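Course handout, Robot Data Practice, Unit 5
Recording rules for hand-held gripper demonstrations
Revised October 24, 2022

5.1 Scope
These rules apply to all demonstrations recorded for the Esstead basket tasks. They cover the workspace, the operator and the log. Policy training is covered in Unit 6.

5.2 Before recording
Keep the tabletop limited to the task object and the fixed background items. Fixed items stay at the back edge and are not moved between takes. Route the gripper cable so that it hangs clear of the work area. Check that no sleeve or cable covers a marker face. A take with a hidden marker may still be usable, but the gap has to be entered in the log. Place the timer where the head camera can read it.

Start position: both grippers open, in front of the object, touching nothing. Hold still until the timer is running.

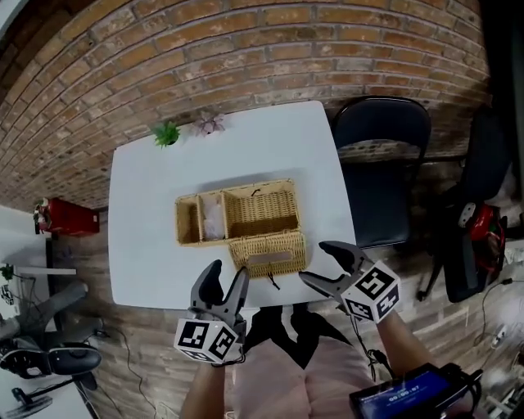

Jang asked whether the start position has to match from take to take. It does not. The rule fixes the state of the grippers and leaves their exact location free, within 10 cm of the front of the object. Identical starts give a policy that fails when the object is shifted. Brerkgate followed the stricter version in March and had to discard 300 takes.

5.3 During recording
Move at a steady pace. Use both grippers for any object wider than one jaw opening. Approach from opposite sides, close the jaws, and pause before applying load. Do not steady the object with a wrist or forearm, as contact outside the finger pads cannot be reproduced on the arm.

Other people may remain in the room if they stay seated and do not reach over the table. If someone does, stop and mark the take void. 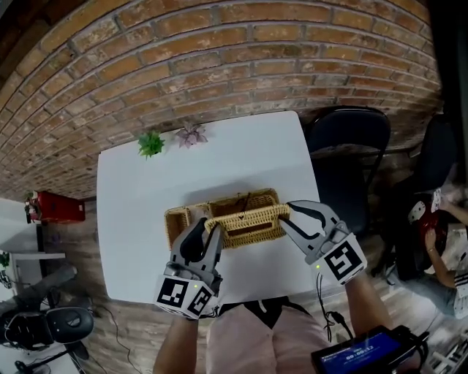
Figure 5.2. Two-sided grasp on a wicker basket, timer at 00:00:12.

5.4 After recording
Enter the take number, object, start time and result before resetting the table. Permitted results are complete, partial and void. Do not delete void takes; the Plirunine loader skips them by label. A set is closed at 1,000 takes, and changes to the task wording after that point require a new set number.

5.5 Assignment
Record 5 takes under these rules and submit them with the log. Takes without a log entry are not graded.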